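Clarnberg shop team, minutes of the March meeting

Present: 18 staff from the counter and stockroom. Chair: Dušan Doležal.

1. Counter robot
Dušan reported on the first weeks with the two-armed robot at the snack counter. Lots of good news! Early starters no longer have to lay out trays before 6.30, and the team has handled over 54 tray orders with it. Kelmendi will send a trainer for 2 more sessions — everyone who wants a place gets one.

2. What changes for us
No hours are being cut. Three people move from tray work to ordering and customer help, and all three said they were keen. The Parkemora branch would like to come and watch. Agreed: yes, gladly.

3. Tray work
The left arm sets sandwiches on the beige tray, and staff keep the baskets and stands stocked. 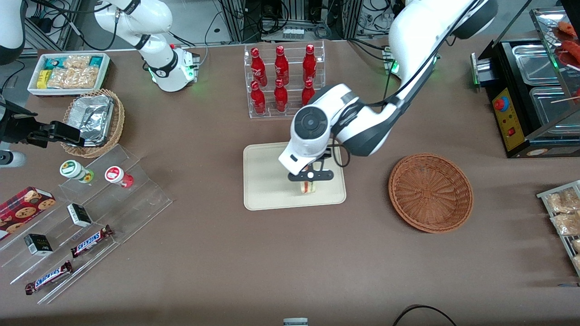
4. Actions
Dušan to book the trainer. New rota on the board before the Disham visit.

Meeting closed 4.15 pm.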